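Opening up an old office tower without making it worse
By Anatole Joly
July 29, 2025

Most guides to upgrading an old desktop assume you should. I'm not so sure. I have taken apart a good number of retired office computers, and a fair share of them would have been better off with a can of air and the lid put back on. If yours turns on, does what you want and isn't annoying you, close this page and go do something else.

Still here? Fine. What follows is how I go into an ordinary office tower, look at the memory and the processor, and get out again. It applies to the plain black or gray machines that businesses buy by the hundred and dump a few years later. If you have a laptop or one of the tiny cube computers, very little of this will help you.

Before you buy anything

Write down the model number on the case and look up what the board will take. Do this yourself. Do not trust a store page that says "fits most desktops," and do not trust a forum post from someone who says he's pretty sure. Memory comes in generations and the notch is in a different place on each one, so a wrong stick is money gone plus a return label.

Also ask what you expect to get out of it. People tell me a faster processor will make an old machine feel new. Mostly it won't. If the computer still runs off a spinning hard disk, a solid state drive will do more for you than anything else on this page, and you can put it in without touching the processor at all.

What you need

A Phillips screwdriver, medium size.
A table you can leave alone for an afternoon.
A small dish with a lid for screws.
Rubbing alcohol and a lint-free cloth, only if you're taking the processor cooler off.
Thermal paste, same condition.
A phone to take pictures of where the cables went.

I own a magnetic parts mat made by Sandberg, a gift, and I've used it twice. The dish is better. I also don't own a vacuum meant for electronics and I've never missed it.

About wrist straps: I wear one in January, when the air in my house is dry enough to snap when I touch a doorknob. The rest of the year I touch bare metal on the case before I touch a part. Reinhold Weidemann, who taught me most of this, thinks I'm a fool and wears his all year. You can side with him. The strap is cheap.

1. Unplug it and lay it down

Shut down properly, pull the power cord out of the back, then hold the power button in for a few seconds. Pull the monitor, network and everything else. Lay the tower on its side with the removable panel facing up.

Office cases usually open without a fight. There's a latch or a couple of screws at the back, and the panel slides a little before it lifts. If it won't lift, it hasn't slid. Look along the grooves and seams in the metal for the edge that's meant to move, and don't go at it with a flat screwdriver. I've seen more bent panels than broken latches.
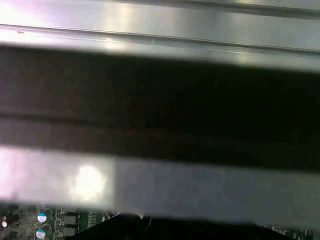 Put the panel somewhere it won't get stepped on. Mine goes behind the door. The inside edges of sheet metal can be sharp, even on cases from big makers that ought to know better, so keep your fingertips off them when you carry it.

Now take your pictures, more than you think you need. Get the cables from straight above and again from each side.

2. Look before you touch

Find the memory slots, the processor, the power supply and the drives. On a typical office board the memory sits in long parallel slots near the processor. Don't go by color to work out which slots to fill. Some boards color them in pairs, some don't bother, and the order on the cheap ones can be odd. Use the diagram in the service manual.

You may also find a low graphics card in there. Leave it. It isn't in your way, and every card you pull is a card you have to seat again.

If there's dust, blow it out in short bursts with the can upright. I wouldn't spend longer than a few minutes at this. A thin gray film on a heatsink isn't what's slowing your computer down, whatever the videos say.

3. Take out the old memory

Press the clips at the ends of the slot outward. On many boards the stick pops up slightly by itself; on some, only one end has a clip that moves. Lift the stick straight up by its edges. Don't rock it lengthwise.

Lay it flat on something dry that isn't carpet. Label it if you've got more than one machine open, which I don't recommend anyway. 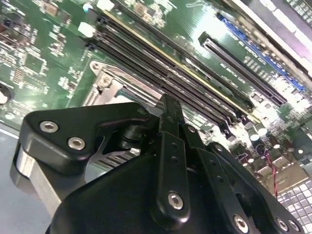

4. Put the new memory in

Line up the notch with the ridge in the slot. If they don't match, turn the stick around. If they still don't match, you bought the wrong kind, and pushing harder won't change that.

With the clips open, set the stick in its channel and press down on both ends with your thumbs until the clips close. It takes more force than feels polite. A half-seated stick is the usual cause of a machine that turns on and shows nothing, so look along the top edge and make sure it's level.

I'm often asked whether brand matters. I've used expensive sticks from Nesora with the fancy metal covers and bare green ones from a bin, and in an office tower I couldn't tell them apart. Save the money.

5. The processor, if you must

Stop and ask again if you need this step. A processor swap on an old office board usually gets you one or two rungs up the ladder, because the board won't accept anything newer. Check the supported list. If the best chip on it costs as much as another whole used computer, buy the other computer.

If you're going ahead, the cooler comes off first. Loosen its screws a bit at a time, corner to opposite corner. The paste underneath may hold on tight. Twist the cooler gently before you lift, and don't yank. Wipe the old paste off the cooler with alcohol.

Underneath, the processor is held in a metal frame with a lever at the side. Push the lever down and slightly out to free it, then swing it up. The frame opens. Lift the chip straight up by its edges and put it in a plastic case, or an egg carton if that's what you've got.
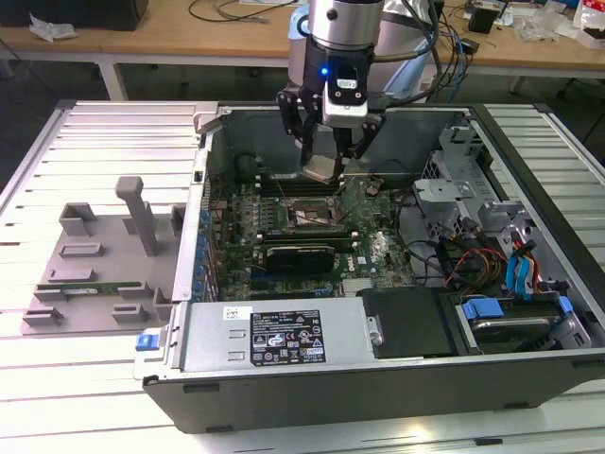 Going back in, match the small marks on the chip to the ones on the socket, hold it level just over its place, and lower it. No pressing. If it isn't sitting flat under its own weight, pick it up and look again. Close the frame and bring the lever down. On some sockets the lever is stiff and may creak, and that part is normal, unpleasant as it is.

The socket is the one place in this job where you can ruin the board in a second. On many boards the pins are in the socket itself, fine and springy, and a sleeve or a dropped screw will bend them. Don't leave a socket open while you answer the door. Don't clean it with anything. If you have the plastic cover that came with the board, snap it on, but hardly anyone does with a secondhand machine.

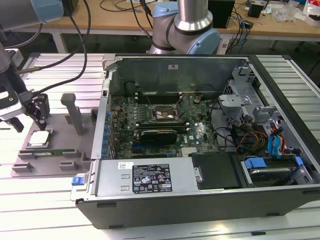 The tower on its side, with the processor socket empty and the power supply along the bottom.

6. Paste and cooler

A dot of paste the size of a small pea in the center of the chip. You'll find people who draw an X, people who spread it with a card, and people who'll argue about all of it for 100 replies. I've tried most of the patterns and saw no difference I'd bet money on. The Fluritz paste I bought last came with its own little spatula, and I threw the spatula away.

Set the cooler down once, straight, and tighten in the same crossed order as before. Snug is enough. Plug the fan back in. If you forget the fan, most office machines will complain on startup, but I wouldn't count on it.

7. Leave the power supply closed

You can take a power supply out and replace it. You should never open one. It can hold a charge after it's unplugged, and there is nothing in there for you to fix. If yours smells burned, get rid of it.

Check that a replacement really fits. Office makers like their own shapes and their own plugs, and a standard unit from a store may suit neither the bay nor the board.

8. Test it with the lid off, then close it

Compare the inside with your pictures. Push on each cable you moved. Then plug in only power, a keyboard and a monitor, keep your hands out, and switch it on.

The first start after a memory change can be slow. Give it a couple of minutes before you decide it's dead. If you get beeps or a blinking light, shut it down, unplug it and reseat the memory. If that does nothing, try one stick alone. Then try the old one.

Once it starts, check that the system sees all the memory you put in. I'd also run a memory test overnight. The one time I skipped it, I handed a computer back to a neighbor and she had it on my porch again before the week was out.

Was it worth it?

For the last machine I did, going up to 24 GB made it possible to keep a lot of browser tabs open without the disk grinding away. It didn't make it start any faster. The owner said it felt quicker all around, and I think he wanted it to.

If you're still stuck, the Trindness repair board has a long thread on office towers. Read the first page and the last page. The middle is mostly two men disagreeing about paste.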